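Urkholm Deep Diver, Studio Scale Replica Kit
Lozano Model Supply / Replicas / Kits and Display

Price: $739, unpainted
Status: In stock, second casting
Page last revised July 16, 2025

We sell this kit and we like it. We also think most replica pages promise too much, so read the whole thing before you put it in the cart. 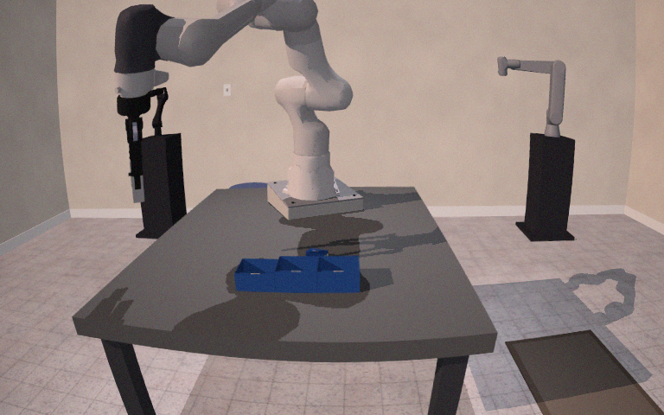
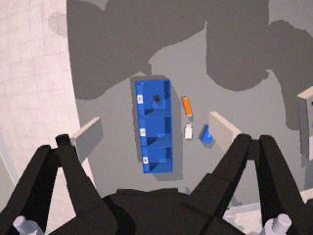 The Deep Diver is the squat pressure suit that walks across the sea floor in the last reel of Clindinine, and it was a miniature in every shot we have been able to check. The kit copies that miniature, including the left shoulder that sits a little lower than the right. Some sellers call their versions "screen accurate." We don't use the phrase, and we would ask anybody who does which frame they measured. The stand is our own design, as the original was held up by wires and a rod through the back. It is a plain square plate that can sit flat to the shelf or be turned with one corner facing forward, the way the plate under the arm is set on its gray table, and it has small bolt holes near the corners in the same fashion. Corner-forward takes up more depth on a shelf. Measure first.

What is in the box

88 cast resin parts, bagged by section
Steel inner frame, already welded at the hips
Clear dome, plus one spare
Square stand plate and four bolts
Length of ribbed hose for the air lines (cut to fit, no spare)
Printed instructions, black and white

No paint, no glue, no lights. The box art shows a lit helmet. That was Yanti Lau's own build, and she ran the wire through the neck herself with parts from a hobby store. We have asked for new box art.

About the likeness

Phong Bạch made the master from still frames and one set of measurements taken from a surviving arm. That arm is the only piece of the real miniature any of us has handled. The chest and legs are worked out from it, and they could be off. Phong thinks the shins are right. Xolani Nkosi, who cast the first run, thinks they are too long and has told him so many times. We looked at the same frames and couldn't settle it. The film was shot through a water tank with a wide lens, and you can talk yourself into almost any shin you want.

The boots are better. They show up in one still shot, side on, and the kit lines up with it closely.

About "reinforced"

The first casting was listed as reinforced, and then three buyers wrote to us with broken ankles. So here is what the word means on this page. There is a steel rod from the hip to the heel in both legs. There is nothing inside the forearms or the fingers, and the fingers will snap if you lift the figure by the hands. The second casting has a thicker ankle. We have had no ankle complaints on it so far, which may only mean that most people haven't built theirs yet.

Poses

The elbows and neck turn. The knees do not, whatever you may have read on the forums. The joints are held by friction and will get looser with use — a wrap of thin tape fixes that for a while. If you want a figure to pose every week, buy a toy. It will cost less and last longer.

Paint

The film suit was a dull yellow that changes from shot to shot. We sell the Amgate weathered yellow set because people ask for it. It is decent paint. It is not a "film match," and the label on the jar should not say so. Aitana Escobar painted our shop model with it and added brown to the second coat, and we like hers more than the straight color. Her notes are in the instructions on the last page.

Wash the parts in warm water with dish soap before you prime. Skip this and the primer will peel at the chest seam. We did it to one of our own.

Build time

Allow around 50 hours if you have built resin before. The old page said "a weekend." We don't know who wrote that.

Numbering

The second casting is limited to 304 kits, with the number stamped under the stand plate. We make no claim that it will go up in value. The first casting was numbered too, and those turn up used for less than we charged.

Shipping and returns

Ships double boxed. Check the dome and fingers when it arrives and send a photo of any damage within two weeks. Yolanda Cantero handles replacement parts and will mail single pieces at no charge for casting flaws. Kits with parts cut from the frames can't be returned. Orders from outside the US may owe import tax, and we will not write a lower value on the form.

A third casting is possible in December — the molds may not last that long.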